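Materials in Everyday Things
Week 2 handout: Metal Surfaces and How They Age
September 9, 2021
Hafþór Briem

Welcome back, everyone, and thank you for such a lively first meeting. I went home with a page full of your questions and I've tried to work as many of them as I could into these notes, so if the handout wanders a bit, you have mostly yourselves to blame (and I mean that kindly). Please read it before the lab hour, and bring something metal from home that has seen some use. A cookie sheet is perfect. So is an old key.

1. What we mean by a finish

When people say a metal is "shiny" or "dull" they are usually talking about the shape of the surface on a very small scale. A polished surface is smooth enough that light leaves it in an orderly way, and you can see your face in it. A brushed surface has been rubbed with something gritty in one direction, so it carries a great many fine parallel scratches, and the light gets stretched out sideways into those soft bands you know from refrigerator doors. A matte surface scatters light every which way and looks much the same from wherever you stand.

Try tilting a spoon under a desk lamp and watching the bright spot travel. Then do the same with the side of a filing cabinet, which is probably painted. I did this for far too long in my kitchen last April and burned the rice.

2. Grit numbers

Several of you asked about the numbers on the back of sandpaper. The higher the number, the finer the grit. In the lab we'll start with 400, which takes a fresh piece of sheet from bright to softly satin in a couple of minutes. Work in one direction only! If you go in circles you get swirls, and swirls are very hard to hide afterward. Each pair will have 20 minutes at the bench and then swap.

3. Coatings

A bare steel sheet left in a damp garage will rust, and so most sheet you meet has something over it. Zinc is the common choice. On galvanized sheet the zinc sometimes forms large flat crystals, called spangle, which look a little like frost on a window. It gets fainter with age as the zinc reacts with air and goes a quiet, chalky gray. Paint and powder coat are the other usual choices, and they have their own way of growing old, mostly chipping at corners and folds.

Aluminum looks after itself to some extent. It grows a very thin oxide layer almost at once, and this layer is hard and clings tightly. When we talk about anodizing in a later week, you'll see that it is that same natural layer made thicker on purpose.

4. Wear

This is my favorite part, so forgive me. Wear tells you how a thing has been used, if you're patient with it. Look first at the places that get touched or slid against: the bottom of a drawer, the lip of a tray, the outside of a door handle. Scratches that all run the same way suggest a repeated motion. Cloudy patches are often many tiny scuffs lying on top of each other. A dark streak may be a deposit left by some other material, and in that case it may wipe off with a damp cloth, while a scratch won't.

Be careful about reflections, which fool everybody at some point. A mark on a bright surface might be a reflection of something nearby. Move your head. If the mark slides along with you, it's a reflection.

For the lab hour

Read the Udholm chapter on surface preparation, and the short Hulwood piece on coatings if you have time. El Fassi is optional but very readable. Write around 10 lines on the object you bring, and leave room for a sketch. We'll meet in the Grolliton room as before, and the coffee is better if you come early.
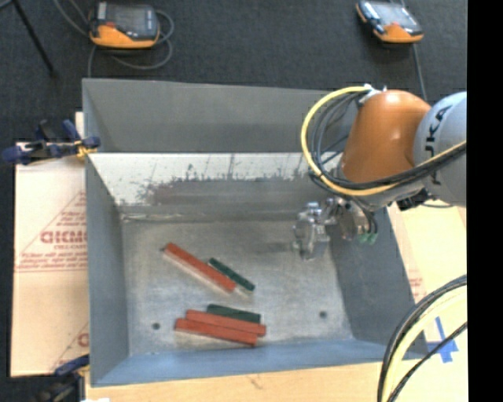

Fig. 1. Sheet-metal bin with a worn, brushed floor. See section 4.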